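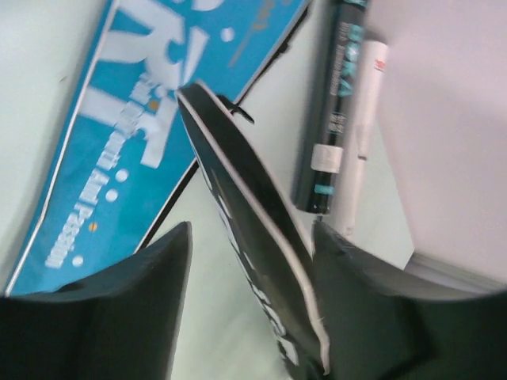

I've been meaning to ask this since February, so please forgive the length. How do you all store your badminton stuff between club nights when you live somewhere small? Mine has taken over the hall closet and my husband has started sighing at it. The big offender is the turquoise cover with the white lettering and the little white and orange dots on it (you can make out "Passion" down near the end). I love that thing, it cheers me up every time I open the door, but it slides down onto whatever is next to it, and then the black strappy piece gets wedged in and the tubes end up leaning every which way. I've got a hook, a shelf and a laundry basket to work with, and no room for a cabinet. What would you do?
– myrtle_k

Posted August 22, 2023

hollis_m wrote:
Hi Myrtle! Oh, I know that closet, I have its twin. What saved me was hanging the covers up by the loop and giving the tubes a spot of their own. I use an old umbrella stand from my aunt's house, a heavy ugly thing with a duck on it, and they stay put in there no matter how hard the kids slam the door. If you have a floor corner to spare, look around the thrift stores. I paid 9 dollars for a second one to keep at my mother's place and she uses it for wrapping paper now, so there you go.

dexhutch wrote:
I'm going to disagree with the hanging part, sorry Hollis. I hung mine for years and the loop gave out on me, and down went two rackets onto a tile floor. One frame cracked. These days everything lies flat on the shelf, zipper facing out, and I sleep fine. Tubes on their sides too, with a rolled towel in front so they don't wander.

hollis_m wrote:
Well, how many rackets did you have in it, Dex?

dexhutch wrote:
Four. And a pair of shoes, and a water bottle that may have been full. I see where you're going with this.

Dragica wrote:
Laughing at the water bottle – my son does the very same thing and I find it by the puddle.

Myrtle, I would do a bit of both. Hang the cover if it only has a racket or two inside, and put the heavy things down low in your basket. I stood my shuttle tubes upright in the basket with the towels packed around them, and I like seeing at a glance which one is nearly empty. I write on the lid with a marker when I open a new one. We play over at the Varkham hall and I go through more feathers than I care to admit to my family.

One more thought, do let it all air out before you shut the door on it. I leave the bags unzipped on a chair overnight. Our closet smelled like a gymnasium until I started that.

bookerh46 wrote:
Feathers shouldn't be in a hall closet at all if it backs onto a heater, in my opinion. Mine dried out and got brittle in one winter. I moved them to the spare room, and I know Myrtle says she's short on space, but under a bed would do. Nylons can go anywhere.

And I'm with Dexter on the shelf. Flat is flat.

Dragica wrote:
Booker, she didn't say which kind she has!

myrtle_k wrote:
You are all so kind, thank you. It's mostly nylon, with one tube of feathers I'm saving for the Begay doubles night, and the closet is on an outside wall, so I think I'm safe from the heater. I'm going to hang the blue cover with just my one good racket in it, put the tubes in the basket the way Dragica does, and stick the straps and loose bits in a shoebox on the shelf. Dex, the bottle will be empty, I promise.

Hollis, does the duck stand ever come up for adoption?

hollis_m wrote:
Not a chance, but I'll keep my eyes open for you next time I'm over in Prellow.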